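Visit notes: Hanrahan returns and kitting plant, Rulham

We visited the Hanrahan plant in Rulham in November, on the second of its two open mornings. The site repairs and repacks small electrical parts for Trikari and handles 2771 order lines on a normal day shift. The tour started at goods-in and took most of the morning. Safety shoes were lent at the door, in whole sizes only.

Goods-in is still manual. Cartons are opened, labels scanned and contents sorted by hand, and the supervisor there expects no change before the lease runs out. The kitting area is where the money has gone. Parts are moved into bins by arms running Colarance scheduling software, which assigns each line either to a cell or to a person. On the morning of our visit the board showed 1188 lines assigned to cells and 1118 to people, with the rest waiting for stock. 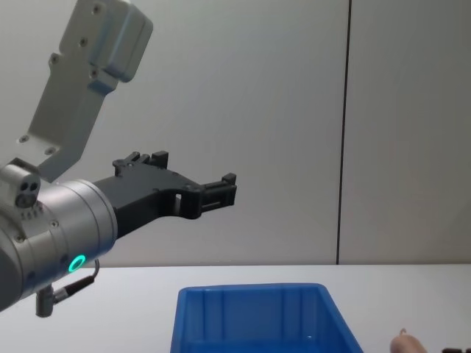
Staffing in kitting is 33, the same as before the cells went in, but the job grades have changed. Former pickers now work as cell attendants. They clear faults, present awkward items by hand and sign off each batch. The grade pays slightly more and requires a two-week course, repeated yearly.

Attendants we spoke to reported less walking and less wrist strain. They also reported more standing in one place, and mats have been ordered. The main complaint concerned breaks, which now follow the software's batch times and can shift by twenty minutes. A fixed midday break is being tested on the early shift.

Thin, flexible items remain the weak point. The plant keeps a separate fault code for them, and the engineers declined to give a rate. Questions were taken in the canteen until noon.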